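Bimanual fruit task: left arm keeps losing the bag

tstuber
Teleoperating two arms, moving fruit between a pink plastic bag and a plate. The right arm is fine. I have 25 demos and in most of them the left gripper either pushes the bag away or pins it shut. Here's the overview camera with the right arm holding the grapes.
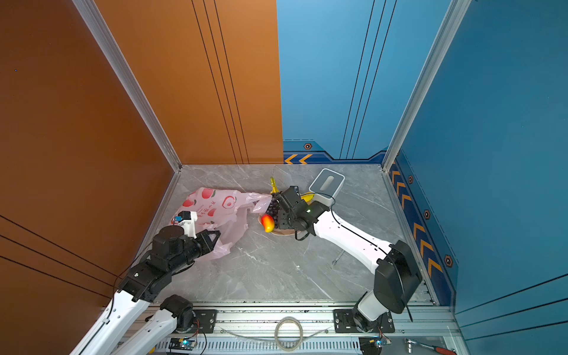

hatine_lab
Which fruit gives you trouble?

tstuber
The big yellow one. From the wrist camera it covers the front rim of the bowl, so I'm guessing where the edge is.
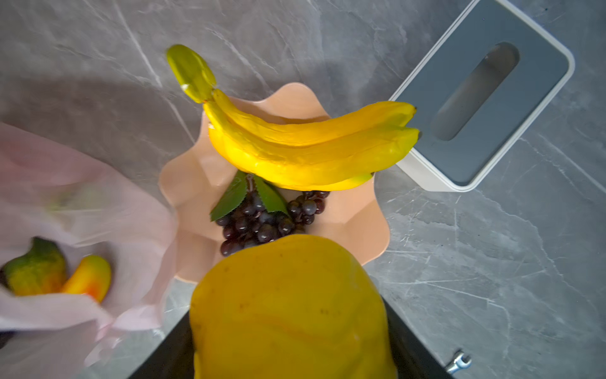
macleod
Don't place from the wrist view. Put the overview on your main monitor and use the wrist only for the grasp. Also keep the left arm on the bag the whole time, even when the right one is over the plate.

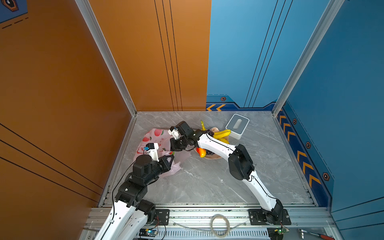

We collected 893 episodes like that at Mimmont and threw out very few.

FlorenceR
Disagree. If the policy gets wrist images, the operator should work from them too. Otherwise you're acting on things it can't see.

macleod
It gets both views. She said so in her other thread.

FlorenceR
Fair, but bags are still mostly a wrist problem. Grab the handles and go slower. Fast moves just give you blur like this.
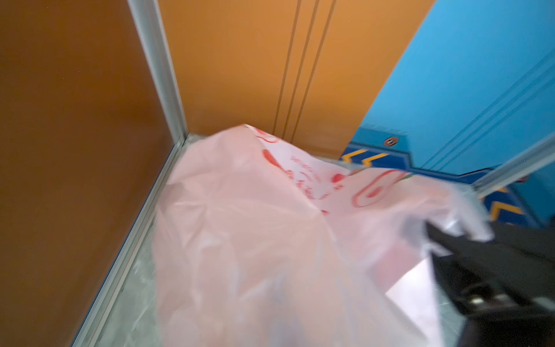
tstuber
I'll drop the speed and record 2 batches, one per method. Theda

hatine_lab
Post the results for both. Same operator if possible.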